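4.2 Chores on the Bed

The benchmark literature prefers tables. Tables are flat, hard, level and the right height, and a folding policy that has grown up on them tends to assume the rest of the house was built to match. We took the Midness task list and moved the entire cloth section to a bed, where people do a good deal of their folding and where the surface gives way when anything leans on it. The sheet stayed on. It wrinkles along with the item being folded, and it has no opinion about which wrinkles belong to whom. 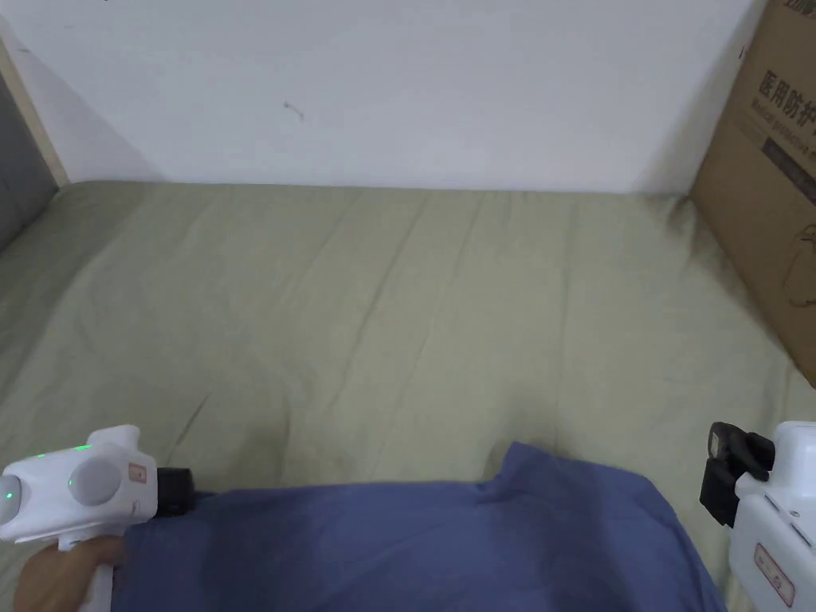 11 min read

Demonstrations were recorded with two hand-held grippers, one per hand, with a head view and a view from the gripper itself. We kept whatever was already on the bed or beside it. Earlier work in the Rinstead series cleared the area first, and its scores are accordingly very good. A home that has been cleared for the robot has had most of its chores done already, and we did not think the robot should get the credit.

The task is stated to the operator in one sentence: take the blue cloth, open it out, fold it, and leave it flat. The sentence hides a great deal. A person opens out a cloth by finding two corners, and finds the corners by feel while thinking about dinner. A policy has to find them by sight in a heap where a fold and a hem look much alike, and it does not have dinner to look forward to.

We trained two policies on the same demonstrations. The first, Chuang, predicts a short run of gripper motions from the current views. The second, Tuvov, picks a grasp point, commits to it, and reconsiders only after the lift. Each was given 101 trials, scored by hand. A trial ended when the cloth was flat and folded, when 60 seconds had gone by without a change in the cloth, or when the operator pressed stop. We report the last kind separately, as patience is not evenly distributed among operators.

The most common failure in both policies came at the first grasp. On a table the lower jaw can be slid under the edge of the cloth, with the table there to stop it going any lower. On a mattress the jaw presses in, the cloth goes down with it, and the fingers close on a pinch that may include the sheet. Lifting then makes a small tent. Chuang treated the tent as progress and carried on folding it. Tuvov noticed, let go, and in several trials grasped the same spot again with what we can only call confidence.

A good grasp settles less than one would hope. Figure 2 gives the view from the gripper with part of the cloth between the fingers. The held flap and the far edge of the cloth are both in sight, but most of what the next motion depends on is in the bunched part, where layers hide one another. Human demonstrators dealt with this by giving the cloth a shake. Neither policy learned to shake, although both learned to wobble.

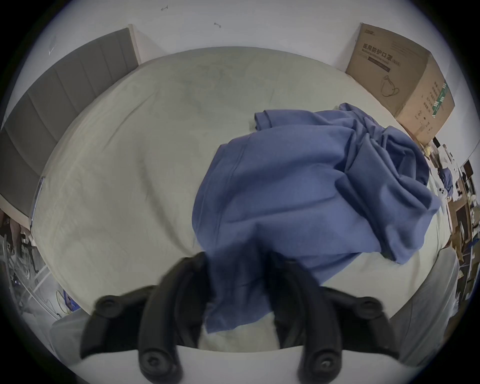

Figure 2. Gripper view of the blue cloth on the bed, with a flap held between the two fingers.

The wide lens deserves a word, as it cost us most of November. It bends the bed into a hill, and straight edges near the rim of the image become curves. Fingers and cloth are large in the middle, while the headboard and the mask carton are pushed outward. We tried straightening the images before training and lost the outer parts of the view, after which both policies became worse at telling where the bed stopped. We went back to the curved images. The policies seem content to live on a hill.

Tsung-han Chiu scored the final states without being told which policy had produced them. His sheet allowed "folded," "partly folded" and "moved," and he later asked for a fourth entry, "tidier than my own," which was used 2 times. We have counted those as folded.

The question in our title was whether a machine can put away the laundry yet. On the evidence of this section it can pick up the laundry, hold it, and now and then set it down in a better shape than before. Putting it away would require a drawer, and drawers are taken up in Section 5 — with rather less cheerful results. For the bed tasks we recommend that future work report the first grasp and the final fold as separate scores. Combined into one number they hide where the trouble is, and the trouble in our trials was nearly always in the first few inches of cloth.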